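3.2 Ground cover of the open plots

The second part of the study deals with the grass plots at Plestormont. The site was used as pasture in the past, and later it was only mowed. We selected it because the soil is similar over the whole site, while the cover of the ground is not similar at all. At the other two sites, Falla and Armont, the grass was too even to compare bare and covered spots inside one plot, so these sites are used only in Section 3.4.

Our main question was how the bare patches change between the end of summer and November. In the literature on old pastures, a patch is often treated as a fixed unit. It is mapped one time and the same border is used for the whole season. Our experience in the field made us doubt this. A patch can become smaller when grass grows in from the side, but it can also look bigger when dry leaves fall on it and hide the living shoots. For this reason we recorded two values for each plot: the share of open soil, and the share of loose dry material lying on the grass. Where the observer could not decide between them, the point was written as "mixed" and it was not used in the first analysis.

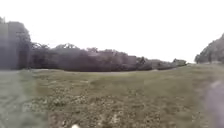
The plots were placed along lines which run from the open part of the field toward the trees. Each line has 3 stations, and at each station the same square was read again at every visit. We put a small steel pin in two opposite corners, because wooden pegs were lost in the mowing during the pilot year. In total 3,000 points were read. Of these, 1,000 points belong to the late visits, when the light is weak and the reading takes more time. All late readings were made before noon.

Figure 2. Open grassland with patchy ground cover in the nearer part and a tree line along the horizon.

The reading itself was done with the point frame of Pangilinan, which we changed only a little. The legs were made longer so that the frame stands level also on sloping ground. Prasetyo Sopacua made all the readings on the first line and trained the second observer on it. The agreement between the two observers was good for open soil and less good for dry material, especially where old stems were still attached to the plant. We decided to count attached stems as grass. This decision makes the share of dry material lower than in some earlier works, and the reader should remember it when comparing the values.

Stations close to the trees were treated separately. There the shade and the falling leaves act at the same time, and with our design it is not possible to say which of them has the stronger effect on the grass. The results for these stations are given in the last column of the table in Section 4.1.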